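Gallery: Buckets, Basins and One Cloth

Posted in October under Cleaning and Storage
4 pictures

Most of the mail this page gets is on two subjects, drawers and floors. Buckets come up less often, though almost every house has one and a lot of houses have three or four, bought at different times and kept wherever they fit. The gallery this month is on small plastic buckets and basins in different colors, and on where the cloth goes.

The plain version of the system is old. Each color gets a job and keeps it. In our house blue is for floors, purple is for windows and woodwork, and pink is for the bathroom. You can pick any order you like. Write it on a card and tape it inside the closet door for the first month or so, and after that you can throw the card away.

We bought ours at the Trudeck store in Plornville over a couple of visits. They didn't have all the colors the first time. Small buckets there run 3 dollars each, a little more with a handle. Larger ones are sold in the garden aisle, but a full large bucket is hard to carry up a flight of stairs, and for most indoor jobs you only need it filled a third of the way.

Color by color

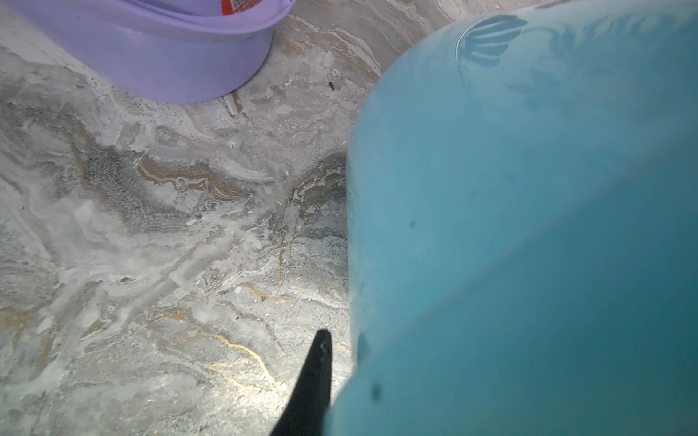 A reader in Jendale wrote in to say that color alone never worked in her house. Two people in the family mixed up the blue and the purple in the evening, when the hall light was on, and she ended up writing FLOOR on one of them with a paint marker. She has redone the lettering once. She also asked whether the tops of the handles could be wrapped in colored tape, so you could tell them apart by looking down into a closet.

Tape works, but it picks up lint and the ends lift after a while. Paint marker is better. Write on the side, high up, where it won't rub against the next bucket if you nest them. If the sides are curved, go slowly and let the first coat dry before adding a second.

If you are buying new, take the lightest and darkest colors on the shelf and skip the ones in between. We have the kind of hall closet with one bulb in it, so this is advice we should have taken ourselves.

Store labels are a separate nuisance. Some peel off in one piece and some leave a gray patch. Cooking oil on a paper towel, left for 10 minutes, will take care of most of that. Wash the spot with dish soap afterward or it will feel greasy for weeks.

The bottom of the basin
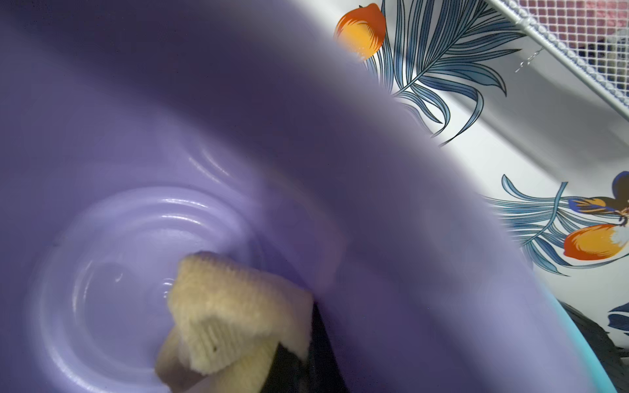 People wipe the sides of a basin and leave the bottom alone. On a flat bottom that does little harm. A molded bottom is different -- grit and soap settle in it and stay there, and the next time you fill the basin they end up in the water. The purple one has ridges in rings all the way in toward the middle, and a thick fold of something soft like the cream-colored piece in it is about right for the job, with the folded edge turned down so that it runs along each ridge. Go around in circles, starting from the outside. An old toothbrush will get whatever is left. Rinse, tip it out, and stand it at an angle so the last of the water can run off.

For a basin with a cloudy film, fill it with warm water and a cup of white vinegar and leave it while you do something else. Pour it out and rinse it well. Scouring powder will take the film off faster, but it scratches, and scratched plastic gets dirty sooner. We ruined a good yellow dishpan that way some years ago.

Where the cloth goes

The cloth causes more disagreement than the buckets do. Some people hang it over the rim. Some leave it in the bottom, and others keep all their cloths in one bag and take a fresh one each time. We do a mix of these. A clean, dry cloth lives in the bucket it will be used with, so you only have to pick up one thing when you start. A used cloth goes over the side of the laundry sink and then in the wash. 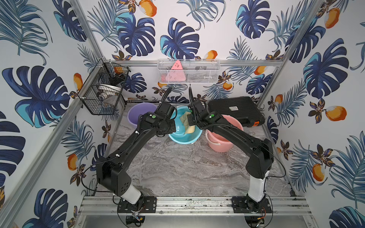
Leaving a cloth balled up for a short time while you work is fine. Overnight is when it starts to smell. If you find one that was forgotten, wash it by itself in hot water and dry it all the way before it goes back with the others. Skip the fabric softener, which leaves a coating and makes the cloth push water around instead of picking it up.

Terry cloth holds the most water and takes the longest to dry. Thin cotton dries quickly but wears through at the corners. Gallegos Hardware in Plornville sells plain terry squares by the bundle, 11 to a bundle for some reason, and they have lasted well. Wash them before the first use or you'll be picking fuzz off the windows.

Old towels are just as good. Cut them into squares a bit larger than your hand when it's spread open. You can hem the edges if you have the patience, though ours have never been hemmed and they still get the floor clean.

Lining them up

We keep the buckets side by side and don't stack them. Stacked buckets take less room, but they stick together, and the one you need is always at the bottom. A row along the back leaves the front of the shelf or floor open for whatever you are working on. Handles should all fall to the same side. 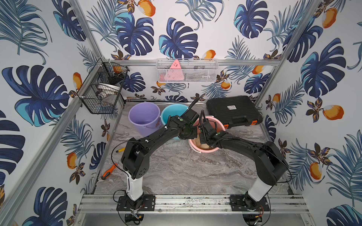
Purple, teal and pink toward the back, with the black case off to the right.

Tools are best kept out of the buckets. A screwdriver dropped into a plastic bucket will mark the inside, and anything steel will leave a rust spot if the bucket is damp. A case with a lid that latches can sit on the floor at the end of the row and take the small things.

Last month's gallery, on pantry shelves, is still up, and it passed 1,000 views this week. The next one will be on coat hooks and entryways. Questions on this page can be left below, and we read them in the evening, usually after 8.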